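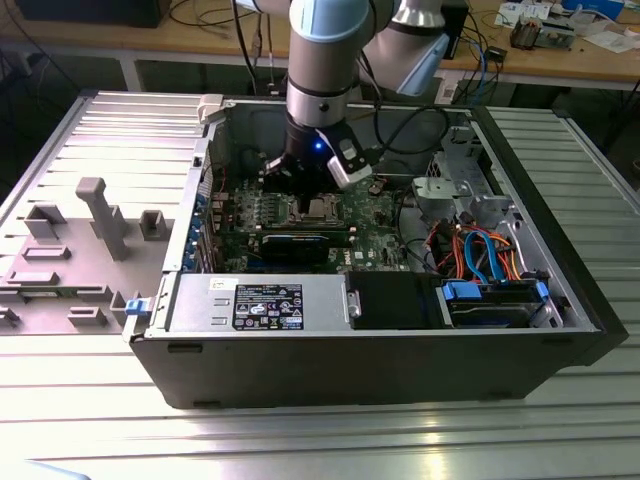

An open Dell tower on the bench at the Plostora repair room.

Old office computers get a second life at Plostora, where the repair room has opened again after the winter break. The first delivery came from the company Hollden, which gave 18 desktop towers that its staff no longer use.

Each computer is put on its side and the side panel is taken off. Then the processor, the memory and the drive are checked one after another. 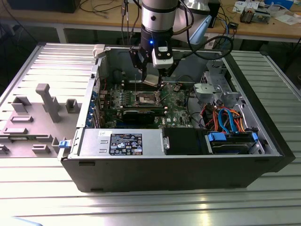
Parts that pass the check stay in the machine or go to the shelf for spare parts. Yevdokiia Dmytriv, who leads the repair room, said that the most common problem is old memory. "People think the computer is dead, but often it needs only one new part," she said.

Last year the room prepared 91 computers for schools and families. The next ones will be given out in May.

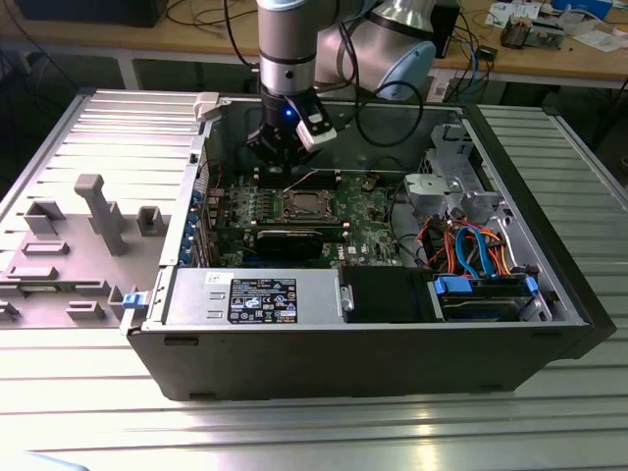 Inside one of the towers, with the processor socket and memory slots on the green motherboard.

Recent items
Maksymiv bus stop moves to the other side of the street
Delico bakery opens 7 days a week
Library extends evening hours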